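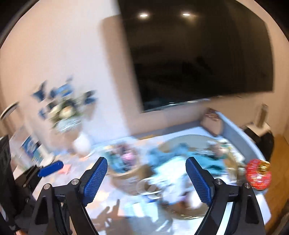
Wanted: people who will try to prove us wrong

Nerel is looking for raters and home operators for a replication study starting in June. Sign-up closes when the places are full.

Last year a paper out of our own group reported that a robot policy trained on demonstrations from hand-held grippers could tidy a cluttered tabletop in a home it had never seen, and that it got there 90 percent of the time. I was not an author. I have read it more often than I would like, and I still don't know what "got there" means. The success calls were made by the same people who collected the training data. Tables where the tracking dropped out were left out of the count, and the paper doesn't say how many there were.

So we are running it again, with outsiders.

What we need

Home operators (40 places). You use the two-handed gripper kit on your own table, with your own things on it. Please don't clear up first. We want dishes, trays, flowers, ornaments, crumpled cloth, and if there is a big shiny TV behind the table, leave it there. Fast hand movement smears the video, and we want that kept in too. The first study threw out blurred clips by eye, with no written rule. Each operator does 5 sessions of 54 minutes, breaks included.

Raters (no lab experience wanted). You watch robot runs and mark each one as done, partly done or failed, using a sheet written before any runs take place. You won't be told which policy you are watching. Rating is done at our Irinholm office or from home, evenings if that suits you.

Who can apply

Anyone 18 or over who can follow written instructions and will say so when the instructions are bad. Operators need the use of both hands for the length of a session and a table they can stand at. If you worked on the first study, or live with someone who did, please don't apply. People who sell robots are also out.

Pay

Operators and raters get the same hourly rate, paid monthly, whether or not the results turn out well for us. If we lose your data, you still get paid.

What we can't promise

A working robot. My own guess is that the headline number drops a good deal once the bad clips go back in, but I have been wrong about this sort of thing before, and my guess is written down with the rating sheet so you can hold me to it. Pinex lent us the arms and gets no say in the write-up. All ratings will be released, including the ones that disagree.

To apply, write a short note to Sebastián Saavedra at the Ibarra Street desk. Say which role you want and what hours you can do. No résumé needed.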